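The Prokora Bus

The bus to Prokora left at five in the morning from the side of the station where the lamps had been out since fall. Roksolana Stelmakh got there early and stood with her suitcase between her feet. She had a paper bag with two boiled eggs, a heel of bread and the letter from the lawyer, which she had folded so many times that it no longer lay flat.

Her aunt had left her a house. It was a small one, the lawyer wrote, with a roof that needed attention and a quarter acre of pears behind it. There was a matter of 3216 in back taxes. If she wanted the place, she had to come in person and sign before the end of December. If she didn't want it, she had to come in person and sign for that too.

The driver took her suitcase and put it underneath. He asked if she was going all the way and she said she was.

"It's a long ride," he said.

"I know. I used to do it every summer."

"On the old road or the new one?"

"The old one."

"Then you don't know," he said. "The new one's shorter, but there's nothing on it."

He was right about that. For the first two hours there were fields with snow in the furrows and a gas station every so often. She ate one of the eggs. A boy across the aisle slept with his mouth open. When the light came up it was gray, and it stayed that way.

She had been 15 the last time she saw the house. Her aunt had met her at the stop with a wheelbarrow for the bags. They had picked pears for three weeks and put them up in jars, and her aunt had talked the whole time about a man named Romaniuk who was supposed to be buying the lot next door. He never did. At the end of the visit her aunt gave her a jar to take home, wrapped in a towel, and it broke somewhere on the way. Roksolana told her on the phone that it had been delicious.

After that there had been school, then work, then her mother's illness, and the summers went to other things. Her aunt sent a card every New Year. Roksolana answered most of them.

The bus stopped in Fustau for half an hour. There was a counter that sold coffee and cabbage pie, and she had both. The woman behind the counter asked where she was headed.

"Prokora."

"Family?"

"My aunt. She died in October."

"I'm sorry," the woman said, and gave her a second piece of pie in a napkin. Roksolana tried to pay for it and the woman moved on to the next customer.

It was past noon when they came down the hill. She knew the church and she knew the bridge. She didn't know the row of stores beyond it, or the bank, or the apartment building with blue balconies. The stop was in a different place. She asked a man with a dog for the lawyer's office and he pointed at a door she was standing almost in front of.

The lawyer, Muler, was younger than his letters. He had the papers laid out already, two sets, one on each side of the desk.

"Keep or decline," he said. "Take your time. I'm here until four."

"Can I see it first?"

"Of course. It's yours to see." He opened a drawer and found the key, which was on a loop of kitchen string. "Marta Nechyporuk has been feeding the stove so the pipes don't freeze. She may be there. She may have opinions."

Roksolana left her suitcase with him and walked. The lane had been paved. The fence was the same fence, gray and leaning toward the road, and there was smoke from the chimney. When she knocked at her own door a woman in a man's coat opened it.

"You're the niece," Marta said. "You took long enough. Wipe your feet."

The kitchen was smaller than she remembered. The table had been moved under the window. Along one wall there were shelves she had never seen, from the floor to the ceiling, and every one of them was full of jars. Pears, mostly. Some plums. Each lid had a strip of tape with the year on it.

"She couldn't eat them," Marta said. "The sugar. The doctor told her years ago. She put them up anyway, every fall. I told her to sell them and she said they were spoken for."

"By whom?"

Marta looked at her and went to see about the stove.

Roksolana took down a jar and then put it back. She went through to the other room. The bed was made. On the chair beside it there was a stack of magazines, a flashlight, and a shoebox with her own cards in it, the ones she had sent, held together with a rubber band. There weren't many. She sat down on the bed and held the box without opening it any further.

"The roof leaks over the pantry," Marta called. "You'd want a man up there before the thaw. And the tax office will take it in pieces if you ask them. They don't tell you that. She paid the electric that way for years."

"How much in pieces?"

"I'd think 270 a month. You'd be done by next Christmas."

Roksolana did the figures in her head. She had 653 in the bank until payday and she had a room in the city with a window onto an air shaft. She had a job that she could do, if it came to that, from a table with a telephone on it. She had never said that to anyone at the office, and she didn't say it now.

She went out the back. The pears were bare and black and needed pruning. Somebody had leaned a ladder against the nearest one and left it. She put her foot on the first rung and it held. She stood there a while with her hands on the cold wood, and then she went back in and asked Marta what time it was.

"Ten past three."

"I have to be at the lawyer's by four."

"Then take one with you," Marta said, and wrapped a jar in a dish towel and tied the corners. "You'll want both hands under it. The lane's slick by the bridge."

She carried it with both hands. At the bridge she went slowly and kept to the rail. Muler had his coat on when she came in, and he took it off again.

"Well?" he said.

She set the jar on the desk, between the two sets of papers, and asked him for a pen.
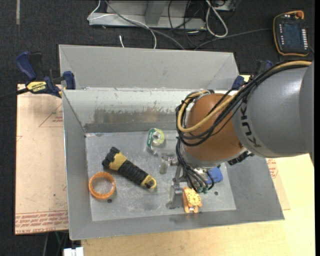
Marta N. writes that she read this one on her lunch break and wants to know which set of papers got signed. She thinks it was the one to keep, on account of the ladder, but her sister read it too and says a person can ask for a pen and still go home on the night bus. They've been arguing since Tuesday. She also asks if the aunt knew about the broken jar. Her own grandmother always knew that kind of thing and would never have brought it up.

I left the papers alone on purpose, but I'll say I lean the same way as Marta. As for the jar, yes. In the first draft there was a phone call where the aunt asked for the empty one back, to use again, and Roksolana had to make up a story about it. I cut the call because it ran two pages and the bus still hadn't left the station.

The next story is a shorter one and takes place entirely in Fustau, at the pie counter.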